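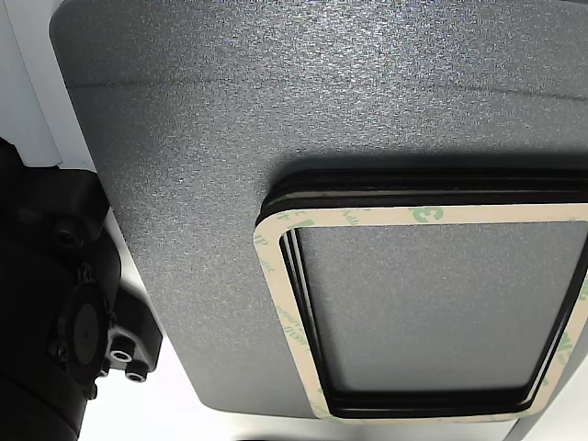

So I finally went to the Giden sale for the little Bohemian scent bottle, lot 186, and I have thoughts. Long thread, put the kettle on.

Background for anyone new: I collect small glass, mostly overlay, mostly chipped, because that's what I can afford. This one was white over cranberry, cut through in ovals, with its stopper. The catalogue said "stopper possibly associated", meaning it may have started life in another bottle.

Went to the viewing first thing at 10. Lovely woman on the desk, Urszula Malinowski, got it out of the cabinet and let me have it by the window for ages.

Stopper first. It sat a bit proud and wobbled when I turned it. On old bottles there's often a number scratched on the stopper peg and the same one on the neck. Peg said 2. Neck said nothing I could find, even with the loupe!

Then the gilding. Far too bright round the shoulder and nearly gone at the foot, so I'd say somebody had touched up the top half. Urszula thought so too and said she'd pass it on to the cataloguer.

There was a paper label underneath with "Górecki" in brown ink. Shop? Owner? No idea. If anyone has seen that name on glass please shout, I'd love to know.

My limit was modest and I'd written it on my hand like a child. Bidding went past it in seconds – two people online and a man by the radiator who never looked up from his crossword. It made almost double the top estimate.

Did I sulk? A bit. Then I stayed for the mixed lots and got a box of odd stoppers for the price of lunch (yes, I know, stoppers with no bottles, don't start).

One of them is cranberry with a white collar. I've been trying it in everything I own since teatime. No luck so far, but there are two bottles still up in the loft.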